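The Great Towel Sort

Hello again, and happy 14 September 2021 to anyone who has remembered to turn the calendar over. I hadn't, it still said August until I needed to write a dentist appointment on it.

I promised last time that I'd tackle the cloth situation, and I have! For those who are new, the cloth situation is that I can't walk past a towel in a sale. When we moved out to Pustton I packed every one of them, thinking I'd go through them at the other end, and of course I didn't, they just went straight into the cupboard on the landing and the door has been held shut with a chair ever since. So last week I took the chair away and let it all fall out. Bath towels, hand towels, tea towels, flannels, those thin yellow dusters that seem to breed, and half a tablecloth. I gave in and counted, because several of you asked me to, and it came to 100 pieces exactly if you let me have the tablecloth.

I was ruthless (for me). 36 went to the animal rescue at Garno, who are always glad of old towels and don't mind a bleach mark. 17 were cut up for rags. Anything that had gone stiff as a board got one last chance, a wash with a mug of white vinegar and no softener, and I was amazed how many came back soft. Softener is the culprit, by the way. It coats the loops and then they won't drink up water, so do leave it out for towels, even if you love the smell.

Then came the folding, and I have opinions. Small cloths do best in a clear plastic tub, one without a lid, so you can see what you've got from the side and don't have to rummage. Fold them flat and keep the brightest colour on top. Thick terry is another matter - it never wants to lie flat, and I've stopped making it. Hang it up if you've got anywhere at all to hang it.
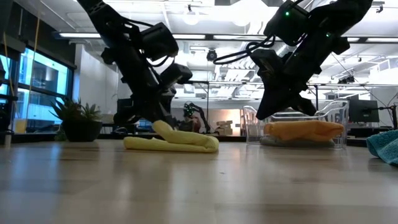
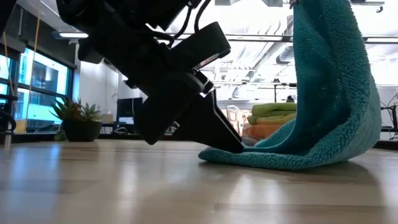
Orange cloth folded in its clear tub in the first one, and the teal towel hanging down to the tabletop in the second.

What to do with the rest

I've been asked about rolling versus folding more than anything else this year, so I'll say my piece. Roll if your shelf is deep and narrow, fold if it's wide. My Alta shelves are wide, so I fold in thirds lengthways and then in half, with the fold facing out, and the pile stays up by itself as long as I don't go above my own shoulder. The tea towels I do roll, and they stand in an old Tôn biscuit tin by the cooker.

If you're planning a sort of your own, do it on a dry day so the last-chance wash can go out on the line. And put the bag for the rescue in the car straight away! Mine sat in the hall overnight and I fished two out again before breakfast.

Next time it's the drawer under the oven. I opened it yesterday and shut it again.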